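4. Forward cover among small importers

4.1 Setting and data

The firms studied in this section buy goods abroad, pay for them in a foreign currency some weeks or months after the order is placed, and sell them at home at prices fixed in a printed trade list. Between the order and the payment they carry a currency risk. They can leave it open, or they can buy the currency forward through a bank or broker at a rate agreed on the day. Large companies have been studied at length on this point. Small ones have mostly been left out, as they seldom publish accounts in enough detail to show what cover they hold.

Our main source is the Mestitz register, which records forward currency contracts arranged for private companies in and near Nivlow. Each entry gives the size of the contract, the day it was opened, the day it falls due, the rate agreed and a code for the client. It does not give the purpose of the contract. We matched the client codes to company filings by trade and address, and kept firms whose main business was importing finished consumer goods for resale. This left 218 firms and 4000 contracts. Firms that also exported were dropped, as their income in foreign currency would offset some of their costs and we have no way of netting one against the other.

A second source is the order book of Dundimport, a wholesaler that let us see its purchase orders, its bank instructions and the minutes of its pricing meetings for the whole sample period. Dundimport is larger than the median firm in the register but sits well within the range. Its records let us see the order behind each contract, which the register alone cannot do.

The goods themselves vary a good deal. The commonest lines in the filings are household supplies, kitchenware, packaged toiletries and small furniture. They are bulky for their value, margins on them are thin, and retailers expect the list price to hold for a full season. 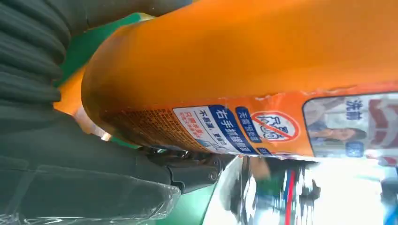 Figure 3. Consumer goods: orange container, close view.

4.2 When cover is taken out

Standard accounts of hedging assume that a firm looks at its exposure, forms a view of the cost of cover and decides on a share to be hedged. If this were a fair picture of small importers, contracts should be opened close to the date of the order, and their size should follow the size of the order. We find the first of these only in part, and the second hardly at all.

Of all contracts in the sample, 35 per cent were opened within a week of the order that we can tie them to, either directly in the Dundimport records or by inference from customs entries. The rest came later, and many came much later. They bunch after sharp moves in the exchange rate. When the home currency has fallen for several days running, the number of new contracts rises. When it has gained, the number drops back, although the orders being placed are the same or larger. In other words, firms tend to buy cover after the loss they feared has partly taken place.

This might be read as plain poor judgement, and some of it probably is. But two features of the data suggest a more ordinary cause. First, the bunching is much weaker among firms with a credit line already agreed for forward dealing. A firm without such a line must put up a cash deposit for each contract, and cash is shortest just after an order has gone out with its own advance payment. Second, the late contracts are often opened in the days after the firm's own customers have paid, whatever the currency happens to be doing. The two effects overlap and we cannot fully separate them. In a regression that includes both the recent move in the rate and an estimate of cash received, each keeps its sign and each is smaller than when entered alone.

The Dundimport minutes help here. At three meetings the directors recorded that they wished to cover the spring orders and would do so once the winter accounts had been settled. On the first two occasions the rate moved little in the meantime. On the third it moved sharply against them, and the contract was opened in two parts, the second at a rate well below the one used to set the price list. The minutes do not treat this as a mistake. They record it as a cost of the season, next to freight and storage.

4.3 Size of contracts

Contract sizes are heavily rounded. The register shows strong clusters at the minimum deal size and at simple multiples of it, with few contracts in between. Orders, by contrast, are spread smoothly. A firm with an order slightly above the minimum will usually cover the minimum and leave the rest open. A firm with an order slightly below it will usually take no cover at all.

The minimum was lowered once during the sample period, when the broker Evangelista began to offer smaller contracts to existing clients. This gives us a useful comparison. Firms that dealt with Evangelista before the change could use the smaller contracts straight away, while firms dealing elsewhere could not. Over the following year Evangelista's clients opened nearly 620 contracts below the old minimum. Total cover at these firms rose as well, so the small contracts did not simply replace larger ones that had been split up.

We were concerned that Evangelista's clients might differ from the others in ways that would have led them to hedge more in any case. They are slightly older and somewhat more likely to own their warehouse. Matching on age, trade and property leaves the result in place, though the gap becomes narrower and less precisely measured. A placebo test using the year before the change shows no gap between the two groups.

The cost of the small contracts deserves a remark. Per unit of currency they were dearer than the standard ones, and a firm with several orders in the same month could have saved money by adding them together and taking one larger contract. Few did so. In interviews, owners said that they thought of each order as a separate piece of business with its own margin, and that pooling them would make it harder to tell which lines were paying. We take this as a real preference - or at least as a real feature of how these firms keep their books - and do not try to explain it away.

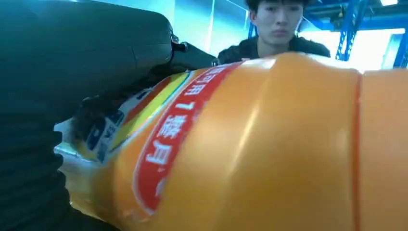
This page was last changed in December, 16:40

4.4 Effect on list prices

We now ask whether cover makes any difference to what the firms charge. In theory it need not. The price a firm can get depends on its rivals and on demand, and a gain or loss on a forward contract is money already made or lost. A firm that has locked in a good rate has no more reason to hold its price down than one that has not.

The trade lists tell a different story. Following a fall in the home currency, firms with cover raised their list prices later than firms without it, and by less at the first revision. The gap closes at the second revision, by which point most of the contracts open at the time of the fall have run off. The pattern is clearest in lines where several importers sell close substitutes, and it is faint in lines where one importer has the supply more or less to itself.

One possible reading is that firms set prices by adding a fixed margin to the cost they expect to book, and that cover fixes this cost for a time. The Dundimport pricing sheets are laid out in just this way. The rate entered on the sheet is the contract rate where there is a contract and the day's rate where there is none. Where an order is part covered, the sheet uses a weighted average of the two.

A second reading is that firms which hedge are also firms which dislike changing prices, perhaps through having a few large customers who object to it. We cannot rule this out. The Evangelista change is of some help, as it moved cover for reasons unconnected with the taste for stable prices. Using it as an instrument gives an estimate of the same sign and similar size, but with wide error bands, and we would not rest much on it alone.

4.5 Limits of the evidence

Three limits should be kept in mind. The register covers contracts arranged through banks and brokers, and misses informal cover such as holding a foreign currency account or agreeing with the supplier to share any movement in the rate. Owners told us that both are used. If firms without forward contracts rely on them more heavily, our estimates of the difference that cover makes will be too low.

The matching of contracts to orders outside Dundimport rests on dates and amounts. Where a firm had two orders open in the same month, we assigned the contract to the earlier one. Assigning it to the later one raises the share of contracts opened promptly, as it must, but leaves the bunching after falls in the currency much as before.

Lastly, the sample period had no long spell of a rising home currency. Firms that had bought forward in such a spell would find themselves paying more than rivals who had waited, and might cut back on cover for some time afterwards. Whether their list prices would come down as slowly as they went up is a question the present data cannot answer. We return to it in Section 6, using a shorter series for a different group of firms.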